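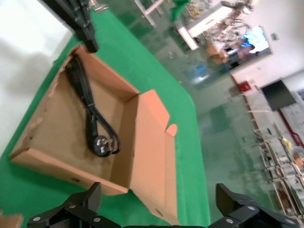
Print this page | E-mail this page

Section 8. Packing Chores: Cords, Boxes and Lids

Read this section before you ask the arm to put anything in a box. Read it again before you tell anyone at work that the arm can put things in boxes.

The short answer to the question most owners send us is "partly." The Zultetti arm can pick up a tied power cord and lower it into an open carton. It can often do this several times in a row. Closing the carton is another matter, and tying the cord in the first place is still a job for you and your two old-fashioned hands. See the chart of chores in Section 9 for the rest of the bad news.

8.1 Before you start

1. Cover the table with a plain cloth in one color. Pull it tight. The arm treats a wrinkle as an object and will try to be helpful with it.

2. Tie the cord around its middle with a thin tie. Leave no loose end longer than a finger. A loose end will find the gripper.

3. Open the carton and fold the lid fully back. A lid left halfway will drift down during the job, usually at the worst point.

4. Check that both finger pads are clean and that the bracket screws are snug. Do not overtighten.

5. Load job 227 (Cord, Tied, Into Open Carton). Do not load job 227 for loose cord. There is no job for loose cord. We had one, and withdrew it in July.

NOTE: Cartons with torn rims may be used for practice. The arm does not mind. Your shipping department may.

8.2 Teaching the drop
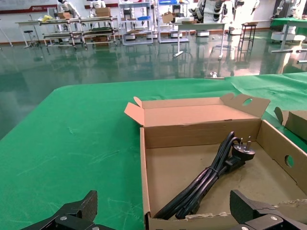 6. Bring the gripper over the carton by hand, fingers open, and press HOLD. Keep the fingers clear of the walls on both sides. If one finger sits lower than the other, level the wrist now -- it will not level itself out of good manners.

7. Press MARK at the drop point. Mark the middle of the carton floor, even if the cord seems to want a corner.

8. Raise the arm straight up and press MARK again. Skipping this step teaches the arm to leave sideways, through the wall.

9. Run the job at low speed with an empty gripper. Then run it with a cord.

10. Watch the plug. The plug is the heaviest end of most cords and swings on the way down. If it lands outside the carton, lower the travel speed one notch and try again. If it lands outside the carton at the lowest speed, use a shorter bundle.

CAUTION: Never pack a cord that is plugged in. We would not print this if it had not come up.

CAUTION: Keep hands out of the carton while the arm is in motion. Tidying up after it between moves is tempting and is how people get pinched.

8.3 Error codes you will meet

652 -- Object not held. The fingers closed on air. The arm may carry the air carefully to the carton and release it before reporting this.

727 -- Object still held. The drop was made but a strand is caught on a pad. Press RELEASE, free the strand, and reset.

8.4 Closing the lid

The Nullano lid routine is supplied as a trial feature. It works on new, stiff cartons with the side tabs already tucked. On a carton that has been opened more than a few times, the arm tends to push the lid firmly against the wrong edge and report success.

11. Tuck both side tabs by hand.

12. Start the lid routine and stand where you can reach STOP.

13. Close the lid by hand if needed. Most owners skip straight to this step, and we can't fault the method.

For the wall bracket and cloth clips, see the Chamoun parts list. Service requests go to the Nomham desk with your job log attached.

Section revised 22/02/2021

Print this page | E-mail this page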